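Yamuna Kaimal has been making her own yoghurt for 29 years, and she still lifts the lid each morning as if there might be a present under it. "I do get a bit silly," she says. "It's milk! You leave it alone overnight and it's something else in the morning. How could you be bored by that?"

She learned from her grandmother, who kept a spoonful back from every batch to start the next. Yamuna did the same when she moved to Temba, and her evening classes there, called Jilleo after a family nickname, now fill up by April. Most people arrive thinking they need a machine. She sends them home with a jar and a tea towel.

So what goes wrong? "Heat, nearly always. They're in a hurry, the milk's too hot, and in goes the starter. I tell them to put a clean finger in and count slowly to ten. If you can bear it, so can the yoghurt." She uses whole milk, brings it nearly to the boil and lets it cool with the pan lid off, which she swears gives a better skin (the cook's treat, eaten with sugar, standing up). 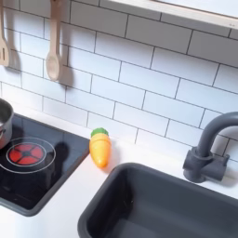 Then there's the waiting. Yamuna sets hers at nine in the evening and won't look until breakfast. "Don't jiggle it. My brother used to tilt the bowl to check, and he got soup every time!" In winter she wraps the jar in an old jumper and tucks it in the airing cupboard.

Her favourite batch so far was one she left 3 hours too long, sour enough to make your eyes water. She stirred it into rice with mustard seeds and curry leaves. "Best lunch I had all year. I've been trying to get it that sour again ever since."

Contact us | © Flerkell Food Pages | Back to top

We use cookies to remember your settings. Accept | Manage choices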